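6. Comparing grippers in the simulated cell

This section explains how to compare two grippers in the Plavness simulator before you install one on the real arm. The same steps are used for comparing wrist cameras; see 6.4. You need a working license, the cell file from section 5, and one gripper package for each gripper you want to test.

In this manual we compare the Arngate parallel gripper with the Semple gripper. If you have other models, the steps are the same, but the names in the menus will be different.

6.1 Preparing the cell

1. Start Plavness and open the cell file. Wait until the status line says Ready.
2. Open Tools > End effector and select the first gripper package.
3. Enter the mass of the gripper together with its camera bracket. Do not enter the mass of the gripper alone.
4. Set the tool center point between the two fingertips. The value in the package is for the fingers supplied by the maker. If you use your own fingers, measure them again.
5. Press Apply, then Save as, and give the file a name which contains the gripper name.

Note: The simulator does not ask before it writes over an old file. Please check the name twice.

6.2 Setting the approach pose

The test part is the vertical post held in the clamp block. The gripper must come to the post from above, with the fingers pointing straight down.

1. Switch to Jog mode and set the speed to 10 percent.
2. Move the arm until the wrist is over the post. Keep the fingers open.
3. Lower the wrist until the fingertips are at the upper end of the post. Do not close the fingers yet.
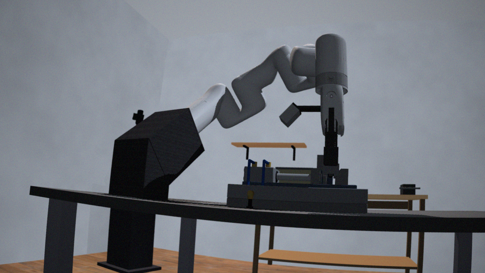 4. Look at the cell from the front and from the side. The post must be in the middle of the finger opening in both views. If it is in the middle in one view only, correct the wrist rotation first and the position after.
5. Press Store pose and name it approach_1.
6. Raise the arm by 100 mm and store this pose as retreat_1.

Caution: The camera bracket sticks out to one side of the gripper. When you rotate the wrist, the bracket moves in a wide circle and can touch the other parts of the fixture. Turn on Collision check before any rotation, also at low speed.

6.3 Running the comparison

1. Open Test > Grasp series. Load approach_1 and retreat_1.
2. Set the number of cycles to 400. For a first try, 10 cycles are enough to see if the poses are correct.
3. Set the finger force. Use the same value for both grippers, otherwise the results cannot be compared.
4. Turn on Position noise. Without noise every cycle is the same and the test tells you very little.
5. Press Run. Do not change the view settings during the run on a slow computer.
6. When the run is finished, export the result table.
7. Go back to 6.1, step 2, select the second gripper and repeat everything. The approach pose must be set again, as the two grippers do not have the same length.

If the series stops with error 58, the tool center point was not saved. Repeat 6.1 from step 4.

Note on reading the results: a high number of successful grasps in the simulator does not mean the same number on the real arm. Contact friction is a model value. Thilini Kumarasinghe, who maintains the gripper packages, recommends changing the friction up and down and running the series again. If the better gripper stays better each time, the result can be trusted more.

6.4 Comparing wrist cameras

1. Keep the gripper and approach_1 as they are.
2. Open Tools > Camera and select the camera model.
3. Set the tilt angle so that the work area is inside the camera view. Check this in the camera window and also at retreat_1.
4. Save one camera view from each pose.
5. Change the camera model and repeat from step 3.

Caution: A larger camera housing may need a longer bracket. Change the bracket length in the package too, or the collision check will use the old shape.

Users of the Prosach controller should read section 7 before they send any stored pose to the real arm. Corrections to this section can be sent to Henryk Zieliński at the documentation desk.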